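Chapter 4
When the Arms Come to Work

I spent my first December out of school packing gift boxes at Stonimero, a small mail-order firm. There were 40 of us on the floor, and on a good day I closed 450 boxes and went home with sore thumbs. So when Stonimero let me come back and watch the packing bench they run now, I said yes before they finished asking! The work is still a box and the stuff that goes with it. What's different is the pair of arms over the table.

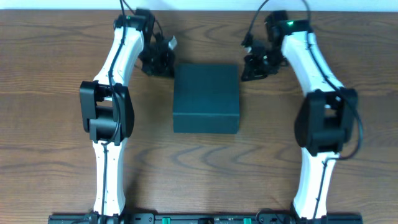

What happens to the packers when part of the job is automated?
Most of them move to other tasks, such as checking orders, fixing jams and training the machines, though some jobs do go away.

I talked with plenty of my old crew (over a lot of bad coffee), and they didn't agree on much. A few love having their backs spared. Others miss the chatter, and one told me that watching is more tiring than packing ever was. Keep that in mind when we get to the Sikov case, where pay became the sore point. But first, think about how many small choices your own hands make with a crinkly bag.
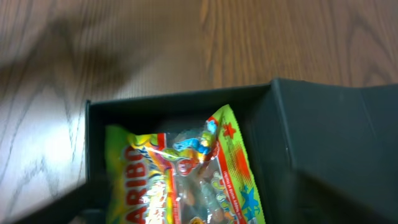 Figure 4.2 A bag of Haribo candy in an open box.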